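Workshop > Talk > Robots and chores

We use cookies to remember your settings. Accept or manage.

I asked the woman who runs the bench at Favix whether a machine could do her tidying up yet. She laughed – for quite a while! "Ask me after 555 more goes," she said.

They've had the Trirnum arm in for 14 weeks, and she's fond of it (so am I, a bit).
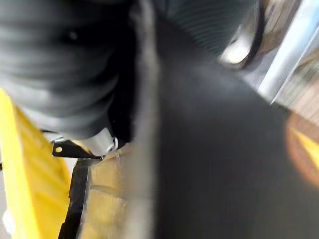

Close in at Favix: ribbed dark folds, a silver fitting and something bright yellow.

"Boxes it likes," she told me. "Anything bendy, it dithers." Would she leave it alone for a shift? "For 8 minutes, maybe – with me holding the tea."

I'd still have one at home tomorrow, if it did socks.

Contact | © Sobczak | Back to top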